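Workshop tips: good practice for a two-arm bench cell
Skelotness workshop notes, revised 10th November

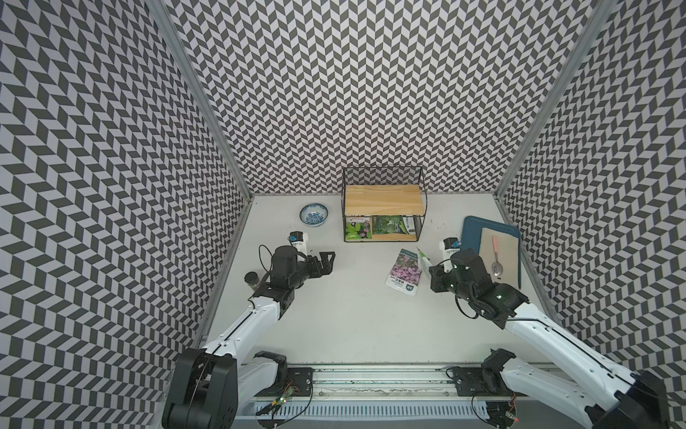 Two-arm cell with seed packets, jar, bowl and tray on the floor between the arms.

Clear the floor of anything the job does not call for. Glass and china stay only if the task needs them, and lids go on before power is applied.

Mark a home spot for each item and write it on the job card. Packets that lie flat are harder to grip than packets standing on a shelf — note which way up each one starts.

Tie back loose cable at the rail, leaving enough slack at the wrist for a full turn. Check the ties every 105 hours.

Keep hands outside the walls while either arm has power. A paused arm counts as a powered arm. Reaching in for a dropped packet is the most common breach in our log.

Run any new program at low speed for 2 full cycles. Both arms must be tested together, as a path that is clear for one may cross the other.

Spoons and other long tools: set the handle in the same direction each time.

Sweep the floor at the end of each shift with a soft brush. Do not use an air line near open circuit boards.

Faults are entered on sheet 11 and passed to Phyllis Kettle or Howard Dawber. Bench 505 at Clola follows the same rules, apart from the cable check, which is done there every August.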